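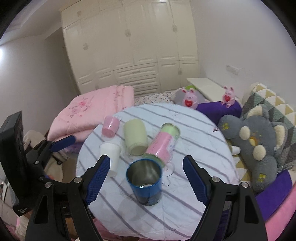
Endmont Handling Group — Grasp Safety and Reliability

Opinion: A dropped cup is a fault report

Kulap Thammasiri, 18 August 2024

Our fault log for the cup task holds 1,238 grasp attempts. Of these, 878 are marked as clean. I have no quarrel with that figure. My quarrel is with the way we sort the remainder, and with one entry in particular, which was filed under "object slip" and closed the same afternoon.

The entry reads: metal cup, rim contact, dropped on lift, no damage. The replay shows something else. The jaws closed to the commanded width, the pad on one side met the wall of the cup before the other, and the cup tipped. The controller read the rise in motor current as a firm grip and began the lift. When the cup left the jaws the current fell, and the controller answered by closing harder on nothing. It kept closing for 300 milliseconds after it should have stopped.

That is a safety fault. The cup is only how we came to notice it.

A linkage gripper of this type has pivots and cut-outs in its arms, and a finger can go where the cup was. The people who use these machines at home will reach in to catch a falling cup. They will do it without thinking, and they will do it inside the interval I have just described. If the controller cannot tell a held object from a lost one, no speed limit written elsewhere in the code will make up for it.

The reply from the Carnamus side was that metal cups are a hard case. A brushed interior throws back a bright reflection, the outside may be darker and glossy, and the width estimate suffers. All true. On a striped cloth, with a white cup to one side and a cylindrical container lying directly behind, the far edge of the target is harder still to place. But a poor width estimate ought to produce a poor grasp and a stop. Ours produced a poor grasp and more force. Those are separate defects, and the second would be there with perfect vision.

I also disagree with the proposal to clear the table and test on one cup at a time. The Wattanapong trials took that route and the results were tidy. A round table in a bedroom, with several cups standing close together and soft toys beyond, is nearer to what the software will meet. Simplifying the set-up would lower the fault count and leave the fault where it is.

Three changes seem to me overdue. First, loss of contact should open the jaws, or at the least hold them still; it should never start a closing move. Second, motor current should not be the only evidence of a grip. Skamico already logs finger position at a usable rate and we throw it away. Third, the label "object slip" should be withdrawn from the log. It puts the blame on the cup, and an entry that blames the cup gets closed without a replay.

The objection will be cost. The first change is 2 lines in the controller and a day of regression tests. The second is more work, and I accept that it may not be ready before the September build. In that case the September build should go out with the lift disabled after any uneven contact — slower, and irritating to use, but predictable.

I have asked for the entry to be reopened under "unintended closure". At the time of writing it is still listed as a slip.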